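Dhillon Gallery – Fire and Egress Inspection
Friday, September 16, 2022

1. Exit doors
Pass. Both open fully from inside. Closer on the rear door is slow – adjust.

2. Extinguishers
Fail. Unit 3 in the storage room is past its service tag. Replace before the February reopening.

3. Framed works
Pass. Fixings checked on all large frames. Hanging wire is rated to 135 kg. 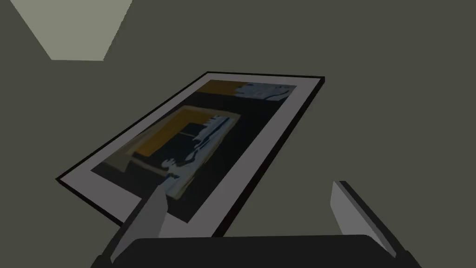
4. Emergency lighting
Pass. Battery test completed. Fitting 277 has a cracked diffuser, grey tape only. Order new cover.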